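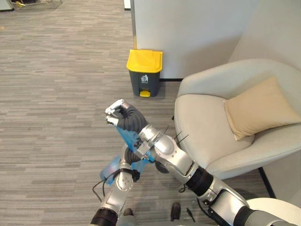
Home > Questions > Smart Home > Ask > Log in

Filed under: Robots & Gadgets, Cleaning, Future Stuff

Can a robot empty the trash and pick up after people yet?

I run the front desk at a small office (14 of us) and I'm the one who ends up doing the bins and clearing the bottles off the tables. I love this stuff and I've been watching robot clips all week! The ones with two arms and real fingers look so close. Could one of them do a whole round, old bag out, new bag in, bottles picked up, with no one standing by? Or am I dreaming? We have a Zukley robot vacuum already and it's great, but it can't lift a thing.

Posted November 2, 2021 | 3553 views

Best answer (173 votes)

Parts of it, yes, and it's really fun to watch. Bottles are the good news. A bottle standing up on a flat table is a nice job for a robot hand: it has a clear shape, it doesn't flop, and there's room to get the fingers around it. The clear plastic ones are harder than they look, though, as cameras tend to see right through them. A colored cap helps a lot. 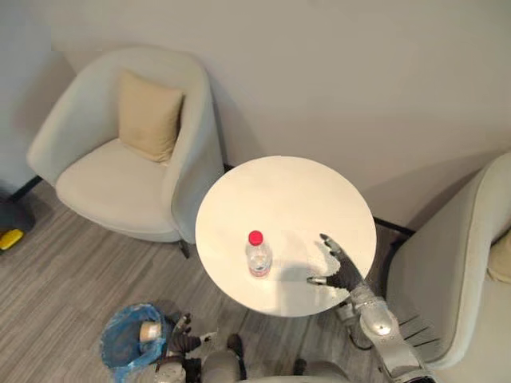 Bags are where it gets tough. A thin plastic bag has no shape of its own. You and I rub the edge between two fingers, feel it open, give it a shake and we're done. A robot has to find that edge, hold it with one hand, get the other hand inside and then fold it over the rim without tearing it. I spent most of January on just this with a Brovateck two-arm setup, and our best run was 10 bags in a row before one stuck to itself. I yelled so loud the people next door came over!

So a whole round alone, all day? I wouldn't count on it yet. One chore in one room with somebody close by, sure. Try these if you ever get a demo:
- put the bins where both arms can reach
- open the new bags ahead of time
- use thicker bags

Answer 2 (6 votes)

Agree on the bags. I'd add tying the knot, I have yet to see that done well. Ren has a small arm that wipes tables and I think it's wonderful, but it stays bolted to its cart.

Answer 3 (0 votes)

just get the Prallby bin with the foot pedal, works for us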